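The play fruit finally has a home

I have been putting off the toy food for months. It lives (lived!) in a sort of drift across the house, a bit under the sofa, a bit in the bath, one very determined piece of fruit in my left wellington. On Wednesday I decided enough was enough, made a large pot of tea and set about sorting the whole lot out, and I enjoyed it so much that I am now writing a far too long post about it.

If you have small people visiting, or small people living with you, you will know that play food multiplies. Ours began with one modest set of fruit and vegetables from Prisunance, bought on a rainy afternoon when we had run out of everything else to do. Then came a second set, then the odds and ends from jumble sales, then a bag from a neighbour who was moving and couldn't face packing it. I never once regretted any of it. Toy food gets played with more than anything else we've got, and it gets played with by children who are years apart in age and would otherwise have nothing to say to each other.

So, the sorting. I like to begin by getting everything out where I can look at it properly, which means a good big table and no rushing. Peaches, a cherry, something yellowy that might be a pepper, a raspberry that I love beyond all reason, with the white basket waiting at the back and a couple of cloths for wiping and drying. 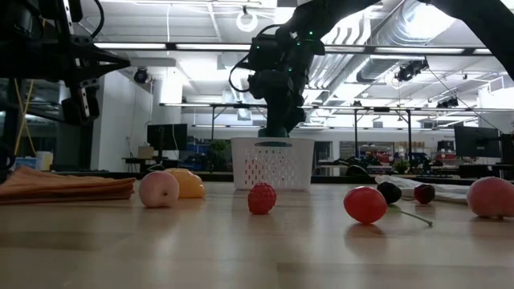 I do think it's worth going over each piece with a cloth before it goes away. Play food gets handled all day long and chewed more than anyone admits, and the crevices hold on to biscuit crumbs like nothing else. My method is very dull: a bowl of warm water, a tiny drop of washing-up liquid, a cloth wrung out until it's barely damp, and then a second cloth for drying. I don't soak anything. I soaked a banana once and it sloshed for a fortnight.

For stubborn corners I use an old soft toothbrush. Felt-tip is the real enemy, and for that I've had good luck with a paste of bicarbonate of soda and water, rubbed on with a fingertip and wiped off after a minute or two. Try it somewhere hidden first. It took a purple moustache off a pear and left the pear looking perfectly cheerful.

Why I sort by who eats it

I used to sort by colour, which looks gorgeous for one morning. Then I tried fruit in one place and vegetables in another, and that started a very long argument over tomatoes, with tears. What works in our house is sorting by game. There is a shop game, a picnic game and a soup game, and they each want different things.

The shop game wants variety. You need one or two of lots of different things, and it doesn't matter if they're wildly out of scale with one another. A raspberry can be the size of a peach and the customers will still queue up for it. The picnic game wants things that can be handed out fairly, so pairs are very useful, and so are bits of bread and cheese. The soup game wants anything that can be stirred without flying across the room, and a pan with a lid.

I wrote the three games on three bits of card and made piles. It went beautifully until I got to the onions, which belong to everybody, and then I just put them in the soup and had another cup of tea.

I should say that I did a count as well, purely for my own interest, and found 7 lemons. I have no memory of buying a single lemon. Two have gone to the charity shop bag and the others are staying, because lemons roll so well.

Baskets, and why I've gone off boxes

For ages everything was in a lidded box from Rillgate, a lovely sturdy thing, and I have nothing against it except that once the lid was on the toys might as well have been on the moon. A box with a lid is for grown-ups. Children want to see what there is, and then they want to tip it out.

A shallow basket with holes in it is so much better! You can see the colours through the sides, crumbs and grit drop out of the bottom, and when the fruit has had a proper wash the air can get in underneath. It also makes a splendid shopping basket, a boat, a hat and a bed for a knitted rabbit, which no lidded box has ever been.

My one rule is that the basket is never full. Mine gets a small helping of fruit and veg, with space left over round it, and everything else goes up on the shelf until it's wanted. I used to put out the whole collection because it felt generous, and it ended up all over the floor within a minute. With a small selection they choose things, talk about them, hand them over and ask for change. I swap pieces every couple of weeks, usually while something's in the oven, and an aubergine that's been away since May comes back as a celebrity.

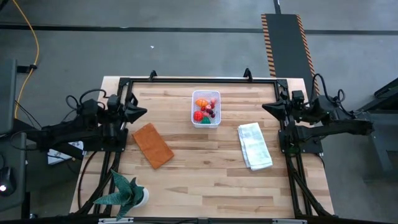 What I kept, what I passed on

I was fairly strict. Anything split went in the bin, and so did anything with a sharp seam where a stalk had come off. Do check stalks. Thin ones are the first thing to go, and a little loose stem is exactly the sort of thing that ends up in somebody's mouth. If you've got very small ones about, look hard at grapes, cherries and anything else of that size, and keep them for the older children.

Duplicates I no longer liked went to the charity shop, washed and tied up in a carrier bag so that they stay together. I also kept a handful back for a friend's waiting room, where the toy box is currently one jigsaw with most of a horse on it.

What I kept, in the end, was the food that's nice to hold. I realised halfway through that I was choosing by feel as much as by looks. The bumpy pieces, the heavy ones, the ones with a dimple for your thumb. There's a Grirach melon, cut in half, that I would defend in court.

A few things I'd buy again

I do get asked about this, so quickly. Second-hand is the best place to start by miles, and our local sale had a mixed bag of fruit for 50p less than a cup of coffee. For new things, the Polishchuk bread set has lasted us brilliantly and the crusts have such a good shape. I would buy more peaches in a heartbeat. I'd skip anything with a face printed on it, but that's pure taste, and I know at least one child who will only serve soup to vegetables that can see it.

Spare cloths are worth having too. They start the day as dusters, then they're a picnic rug, a tablecloth, a napkin, a cape. I keep a small stack of old ones folded by the basket and they get as much use as the food does.

The whole job took me 2 hours, including the tea, and I was finished by 11. I've already been served a raspberry on a saucer, and charged 500 pounds for it, and told that the shop doesn't take cards. Next on my list is the dressing-up drawer, so if you've got a clever way of storing fairy wings without bending them, please do leave me a comment. Mine are all pointing the same way and it isn't the right way.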